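Ticket 1204: Replication slot keeps old WAL files, disk of the primary is filling

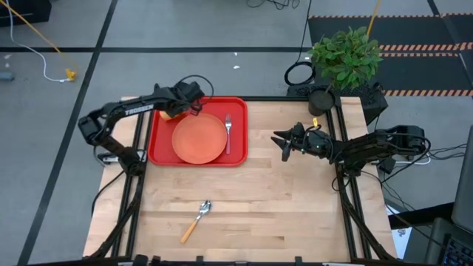

Flatville, Tuesday, November 30, 2021

Status: solved, kept open for comments
Product: Susis (inventory database, PostgreSQL 13)
Servers: hattori (primary), sorside (standby)
Priority: high

Problem as reported

The monitoring sent a warning in the morning that the data disk on hattori has less than ten percent free space. The tables did not grow in an unusual way. I checked the directory sizes with du and almost all of the growth is in pg_wal. There were 426 segment files in it, and normally we see much fewer. The setting max_wal_size is 2GB, so I expected that the server removes or recycles the old files after a checkpoint, but it did not.

The application itself works. No user has complained until now. Queries are not slower than before.

First checks

I looked first at archiving, as a failing archive command is a common reason for this. The view pg_stat_archiver shows failed_count = 0 and the last archived file is recent. In pg_wal/archive_status there are only files with the ending .done, none with .ready. So archiving is not the cause.

Then I looked at wal_keep_size. It is 0 on this server, which is the default. Also not the cause.

Then I ran this on the primary:

select slot_name, slot_type, active, restart_lsn, wal_status from pg_replication_slots;

The result had 3 rows. Two slots are active and their restart_lsn is close to the current position. The last one is called report_copy, it is a logical slot, active is false, and the restart_lsn is far behind. The column wal_status says "extended".

To see how much is held back by it:

select slot_name, pg_size_pretty(pg_wal_lsn_diff(pg_current_wal_lsn(), restart_lsn)) from pg_replication_slots;

For report_copy the answer was a little over 6 GB, and this fits with the number of files of 16 MB each.

What I tried and what did not help

I ran CHECKPOINT by hand. No file was removed. This is correct behavior, I only wanted to be sure.

I restarted the standby on sorside. This was not necessary, and I would not do it again. The physical slot for sorside was healthy before the restart and healthy after it.

I did not delete any file in pg_wal by hand. Please never do this, also not when the disk is nearly full. If the server still needs a segment for recovery, it will not start anymore after a crash.

Cause

The slot report_copy was made in May for a test of logical replication to a reporting database. The reporting database was later removed together with its machine, but it was never told to drop its subscription. When a subscription is dropped in the regular way, the slot on the publisher side is normally dropped too. When the machine is simply switched off, the publisher knows nothing about it and keeps the WAL for a subscriber that will not come back.

I first did not understand why the warning came only now, half a year later. The answer is in the log of the service work: the old machine was switched off only this month. Until then the subscription was still connected and was reading the changes.

Solution

First I confirmed in the ticket for the reporting database that it will not be used again. Then on the primary:

select pg_drop_replication_slot('report_copy');
CHECKPOINT;

After the checkpoint the directory pg_wal went back to a normal size and the disk warning cleared by itself at the next monitoring run. I also dropped the publication that belonged to the test:

drop publication report_pub;

A publication alone does not hold back WAL, but it is confusing when it stays there.

Changes made so it does not come again

1. On hattori, max_slot_wal_keep_size is now set to 8GB. Before it was -1, this means no limit. The change needs only a reload, not a restart. Be aware that a slot which falls behind more than this limit can become invalid at a checkpoint, and then the standby may have to be built new, unless it can get the missing files from the archive.

2. The monitoring has a new check for slots where active is false. It gives a warning after 3 hours.

3. In the checklist for switching off a database machine there is a new line: drop subscriptions first, then look in pg_replication_slots on the publisher.

Open question

The same setting is not yet changed on sorside. Parameters in postgresql.conf are not copied by streaming replication, so after a failover the limit would be missing there. I would like to set the same value, but the disk of sorside is smaller, and I am not sure if 8GB is still a good choice. Please write a comment here if you have an opinion. I will leave the ticket open until this is decided.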